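Section 3 of the Medascombe breakfast room guide. It covers setting up the drinks table, filling the dispensers and closing down after service. For cereals and hot food, see the Jelono kitchen folder.

Dispensers stand on the white table, each over its own drip tray.
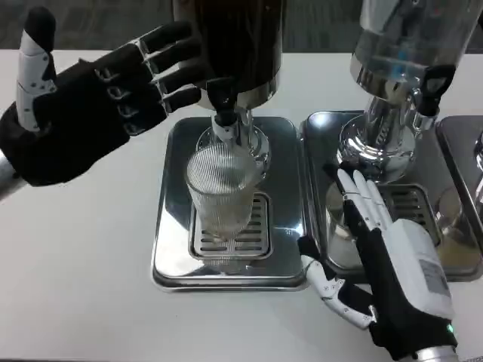
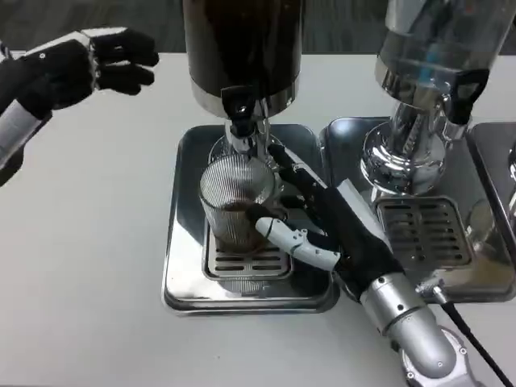
*Reading time: 3 minutes*

## 3.1 Before you start

You will need a clean cloth, a soft bottle brush, the measuring jug and the key to the dry store. Wash your hands and put on a clean apron.

**Caution:** Do not move a dispenser while it is full. Drain it first, then lift it by the base with both hands.

## 3.2 Setting up

1. Wipe the table and let it dry.
2. Put out the drip trays, leaving a hand's width between them.
3. Fit the grate in each tray. It should sit flat and not rock.
4. Stand each dispenser in place and check that the spout is over the grate.
5. Close the tap fully.

Note: If a tap feels stiff, do not force it. Take it out, rinse it in warm water and refit it. Spare washers are in the Urar box on the top shelf of the dry store.

## 3.3 Filling

1. Pour 300 ml of cold water into the empty dispenser and run it out through the tap. Throw this water away.
2. Fill to the line inside the canister and no higher.
3. Put the lid on and press down until it is level.
4. Run a little into a cup and check for drips after closing the tap.
5. Write the filling time on the sheet.

Juice may stay out for three hours. Milk goes back in the fridge between sittings – it is never left out for the second one.

**Caution:** Cold brew is stronger than the filter coffee. Label it clearly and keep it at the opposite end from the children's cups.

## 3.4 During service

Check the table every 10 minutes. Empty a drip tray before it is half full, and wipe up spills at once. Keep 12 clean cups in reserve under the table.

If a dispenser leaks, take it out of use and tell Si-woo Seol. Do not tape it.

## 3.5 Closing down

1. Drain what is left. Do not save it for the next day.
2. Take out the tap and brush it through.
3. Wash the canister, lid, tray and grate in hot soapy water, then rinse.
4. Leave all parts upside down on the rack overnight.

Descaling is done in November by Enriquez. Yevdokiia Tkachenko keeps the service record and orders replacement parts.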